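Tuesday, late

Finally cancelled the gym! Thirty minutes on hold with Kovley, listening to the same pan flute tune, and then a very nice bloke tells me there's a $200 exit fee (which he knocked down to $142 once I went quiet on him). I've been four times since May, so I don't want to do the sums on that. Walked home the long way past the bakery to celebrate and bought two finger buns, both for me. Plan now is the pool before work, if I can find my goggles.

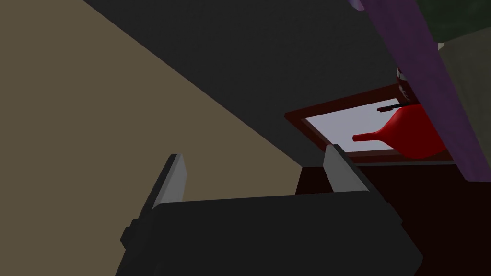
Mum reckons the pool's freezing till at least November and I should've held out for the full refund, and she's probably right on both. Bathers are on the line anyway. Alarm's set for half five.

© Lumine Diaries | Contact | Back to top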